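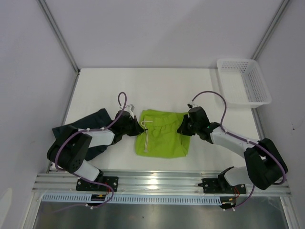
Folding cell, 04/02/2020. Green shorts at the center, both grippers on the cloth.

I look after a two-arm cell that folds clothes, and most of what I do to it has little to do with folding. These are my notes on cable sleeves, tie spacing and re-zeroing, written up while I still remember the numbers. The cell is called Aleo on the paperwork. The one before it was Inthanon, and parts of its wiring list were carried over without being checked, which accounts for a good share of my first month.

Layout first. White table, one arm on each side, both mounted at the front on the rail assembly. The slotted duct runs under the rails and takes the wiring. Basket at the far right corner. Everything I need to reach regularly is at the front, and I would build it that way again.

Sleeves

The purple sleeves are the wear item. Each one runs from the gripper back along the forearm, over the elbow and down to the base. The left has a narrow upright loop above the gripper. The right has a much wider arch. They started out the same. The right arm makes a longer reach to get to the basket, and at full reach the original loop pulled tight and put a side load on the gripper connector. I lost one connector that way at 1871 cycles and gave the replacement more slack.

The slack has to go above the gripper. I tried leaving it at the elbow and the sleeve got pinched when the arm folded back. If you are copying this, drive the arm by hand to its worst pose, set the loop there, and only then tighten the ties. Setting it in the home pose gives you a neat loop that is too short.

Tie spacing on the forearm is 100 mm. The old sheet said to put them wherever they fit. Ties should be snug enough that the sleeve cannot slide but can still be turned with two fingers. Cut the tails flush. A cut tail with a sharp corner will catch knit fabric, and the arm will carry the garment off the table before the force limit trips.

Mounting plates

The plate fasteners get checked every 447 cycles. That number came from Gerrit Dewulf, who wrote the first maintenance sheet, and I have never found out how he arrived at it. I kept it. It comes up often enough that I don't forget and seldom enough that I don't resent it. Mark each head with a paint pen after torquing. If a mark has moved, redo the whole plate in a cross pattern and then redo the zero for that arm, even if the arm looks fine.

Do not skip the zero. In August I nipped up one fastener on the left plate and went straight back to running. The left gripper then came down a little low on every pick. It didn't fault. It polished a small patch of tabletop and wore the fingertips unevenly, and I found it when a thin shirt started slipping out.

Zeroing

Order matters here:

Power down, wait for the brakes, clear the table.
Clean the tabletop and both sets of fingertips. Alcohol on the tips, plain water on the table.
Bring the left arm to the reference point and store it.
Bring the right arm to the same point and store it.
Move both to the midline and bring the tips together slowly. They should meet at the same height.
Run the dry cycle at low speed, no cloth.
Run it again with a garment.

For the last step I use shorts with a drawstring. A plain towel will pass with the arms noticeably out. Gathered elastic is thick at the waistband and thin everywhere else, so a height error shows up right away as a missed grip on one side. The drawstring tests something else, namely whether a fingertip picks up cord along with the cloth. If it does, the tips are set too low or need replacing.

Dark navy cloth goes through as the second check. Our lighting is strong, the rails throw a reflection back, and the exposure that suits bright green is not the one that suits navy. If edge finding fails on the dark item only, leave the arms alone and fix the lights.

Duct and connectors

The duct cover comes off in one piece if you start at the left. The connectors are labeled on the Cenach drawing, but the drawing has the left and right swapped as seen from the front. I have penciled the correction on our copy. Naltport has the other copy, uncorrected, as far as I know.

Check the thin red wires at the plates for tension whenever you move a sleeve. They have their own slack and it is easy to use it up by accident.

Current count is 2386 cycles on the right sleeve with no visible wear at the elbow. The left sleeve is older and has some fuzz where it bends. I have a spare length cut and will change it at the next plate check.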